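Home | Courses | Handouts | Laboratory | Contact

This site uses cookies to remember your language and your login. By continuing to read you accept them. Accept | Settings

Course handout 7
Showing a Task to a Robot: By Hand and by Remote Control
Stomton Technical Courses, Robot Practice module
Last changed: Aug 10, 2026

Before the lesson

Please read this handout before you come to the laboratory. It replaces the older one from February, which explained only guiding by hand. The part about remote control is new, and the part about sorting good and bad recordings is longer than before. You do not need to know the mathematics of the arm for this lesson. It is enough if you remember from handout 2 what a joint is, what a tool point is, and what we mean by a frame of reference.

In the first lessons you wrote programs with fixed points. The arm went to point A, closed the gripper, went to point B and opened it. This works very well when each part lies always in the same place. When the parts lie in a bin in any order, you would need a different program for every order. So we do the task ourselves, through the robot, many times, and the robot's controller records what we did. Later a program learns from the recordings. One recording of one complete task is called a demonstration.

Two ways to show

Guiding by hand. The arm is put in a mode where the motors carry only its own weight. You hold it near the wrist and move it as you wish. The controller writes down the joint angles during the whole motion. The gripper is opened and closed with a button.

The good side of this way is that you feel the contact. If the finger touches the wall of the bin, your hand knows it at once. Beginners also learn it quickly, usually in the first lesson. The weak side is that your hand and your arm are in the view of the camera. A program that learns from these pictures may learn to expect a human hand, and in real work there is no hand. Also, a big arm is tiring to push, and when people are tired they make short, hard movements.

Remote control. You stand or sit away from the arm and move it with a hand controller or with a small copy of the arm. The big arm follows. The camera sees only the robot and the parts, and this is the same view that the program will have later. For this reason we use remote control for most of the bin exercise.

The weak side is that you lose the feeling in your fingers. You must judge the depth by eye, and this is more difficult than it sounds. Many students stop too high above the part and close on air, or they go too low and press on the floor of the bin. There is also a small delay between your hand and the arm. Do not fight against the delay. Move slower and it will disturb you much less.

Some words we will use

Demonstration: one complete recording, from the start position to the end position.
Operator: the person who moves the arm.
Observer: the person who watches the arm and the cables and keeps one hand near the stop button.
Reset: to put the parts back for the next demonstration.
Recovery: a correction after a mistake, for example a second try after a missed grasp.
Idle time: a part of the recording in which nothing moves.

The exercise

You work in groups of 2. One is the operator and the other is the observer, and you change places in the middle of the lesson. The task is to take one block or bar from the bin, lift it until it is higher than the walls, and put it back down in the bin in another place. The lesson takes 90 minutes with the safety talk included.

1. Check the stop button together. Press it, see that the arm does not answer, then release it.
2. Look that the bin does not slide when you push it lightly from the side.
3. Place the parts in the bin. Do not make a nice pattern. Some parts should lie close together and some should lie alone.
4. Bring the arm to the start position and start the recording.
5. Wait one breath, then move. The observer says nothing except "stop".
6. Come down over the part in a straight line. Turn the wrist while you are still high, not when the finger is already between the parts.
7. Close, wait a moment, lift slowly.
8. Put the part down, open, go up, stop the recording.
9. Write the result in the log sheet before you do the reset. Students who leave it for later forget which one was the bad one.

About the order of the parts

The order in the bin has a large influence on what the program can learn. If you always put the blocks in the middle, the program will see only the middle, and it will fail near the walls. Parts near a wall are a different task from parts in the open, even if they have the same form. The finger needs space on both sides of the part, and next to a wall there is space on one side only.

Parts of different color and similar length are useful to mix. The operator must then decide which one to take, and you should decide it before the recording starts. If you change your opinion in the middle of the way, the arm makes a strange curve, and the program will copy this curve faithfully.
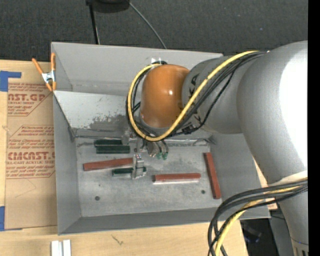

Think also about the angle of the part. A bar that lies across the bin asks for another wrist position than a bar that lies along it. In the log sheet there is a column for this, and you may write simply "across", "along" or "tilted".

Cables and hoses

Everything that goes to the gripper must bend together with the wrist. Before each change of operator, turn the wrist slowly to the left limit and to the right limit and watch the cables. They should never become tight, and they should not hang so low that they touch the parts. If a loop comes in front of the camera and hides the finger in the whole recording, mark the demonstration with the letter H. Please do not move the cables yourself, call the instructor.

Which demonstrations to keep

Keep a demonstration if the task was finished and the motion was calm. Keep also a demonstration with one recovery. We want the program to see how a mistake is repaired, so such a recording has value. Write R in the log sheet.

Throw away a demonstration if the bin moved, if a person reached into the bin during the recording, if the stop button was pressed, or if the recording began when the arm was already moving. Long idle time at the beginning or at the end can be cut later. Idle time in the middle is worse, and if you stopped to think for a long while, it is better to repeat.

Do not throw away a demonstration only for the reason that it does not look elegant. In the group project at Dostine the students kept only their most beautiful recordings, and the program did well only when the parts were lying in the easy way.

Recording software

We use Anar on the laboratory computers. It opens with the settings from the last group, so check the name of the folder first. The green field in the corner means that the arm and the camera are both being recorded. If the field is yellow, only one of them is recorded and the demonstration cannot be used. The files are saved when you press Stop, and you should wait until the field becomes gray before you press Start again.

Homework

Read the chapter on demonstrations in the Kneževič reader. Then take your own log sheet and answer in a few sentences: which order of parts gave you the most missed grasps, and would guiding by hand have helped there? Bring the sheet to the next lesson, also if it has coffee on it.

Recent handouts
- Handout 6: Grippers and how they hold
- Handout 5: Setting up the camera view
- Handout 4: Safe distance and the stop button
- Log sheet for demonstrations (print version)
- Laboratory rules, short form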